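# About Prellow

Prellow began in a back room on Barker Street, with a second-hand sander, a kettle and a rather hopeful idea that there was still a place in the world for very plain toys. We make and mend shape blocks for nurseries, playgroups, childminders and anybody's living room floor, and though we have moved premises twice we have never really wanted to make anything else.

Our blocks are stars, hearts, cubes, triangles and cylinders, in red, blue, green and yellow. People sometimes ask whether we might add a purple (we did try one, one January, and it looked lovely in the tin and dreadful on the shelf), but four colours seem to be plenty for a small person who is busy deciding whether a star will go through a round hole.

We look after 90 nurseries at the moment, most of them on our exchange scheme, which we call Arkunska after the boat our first workshop overlooked. You send back the blocks that have been chewed, dropped down drains or simply loved to bits, and we send out matching ones, so that a set never has to be thrown away for want of one heart. Postage is on us for orders of 6 pieces or more.

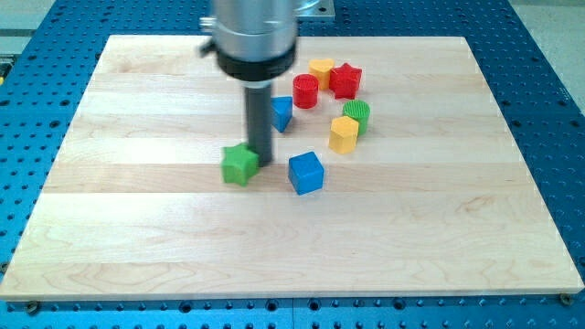
Children don't need telling what to do with blocks, of course, but we do like to see them tipped out on a board with plenty of space between them, where a star can be found without digging. Some will sort by colour first and some by shape, and a good many will stand everything on end and then knock it over with great joy!

If you would like to know more, do write to us or telephone on a weekday morning. Schools can borrow a full set for 10 days before they buy, and our neighbours at Sheikh & Barker, the bookshop downstairs, keep a basket of blocks by the window for anyone who is passing and would like a go.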